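Rirbridge Robotics Club
Minutes of the General Meeting
October 2, 2021

Presiding: Hilde Wuyts, Faculty Adviser
Location: Room 19

1. Call to Order and Approval of Minutes
The adviser called the meeting to order. The minutes of the previous meeting were approved with one correction: the Usach travel form is due in March.

2. Budget
The balance of the club account stands at $1704. Members approved the purchase of two replacement gripper cables. A request for a second toolbox was tabled.

3. Competition Entry
The club will enter the household task division at Usach under the team name Gemix. Rules require that both arms be used during the run. Members discussed whether the serving task or the sorting task should be submitted. The serving task was adopted, 9 in favor and 2 opposed.

4. Project Report: Two-Arm Table Task
The programming group reported on the table layout. The rice cooker will stay at the center, with one green plate on either side, and all starting positions will be recorded by grid square. The group asked that the brown paper and blue tape not be moved between sessions. Members noted that the tape lines are uneven in front of the cooker, and the group agreed to lay that section again before positions are measured. The yellow lemon-shaped piece will remain in the test set.

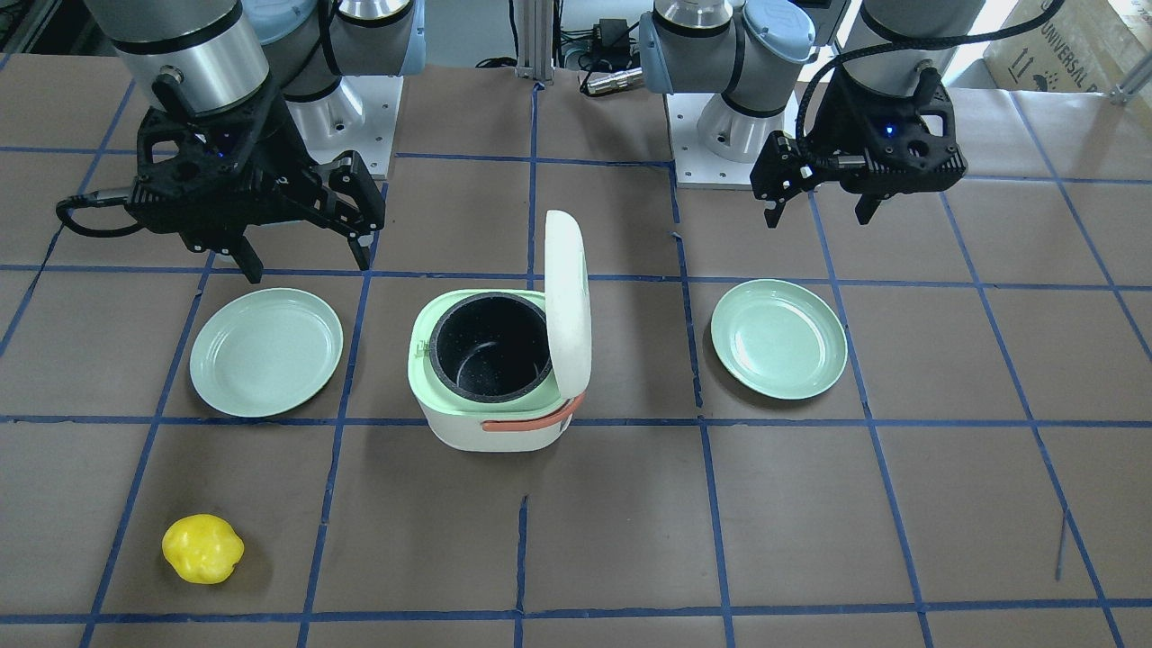

5. Meijer Workshop
Registration for the Meijer workshop remains open. Members who wish to attend shall give their names to the adviser in writing.

6. Adjournment
There being no further business, the meeting was adjourned.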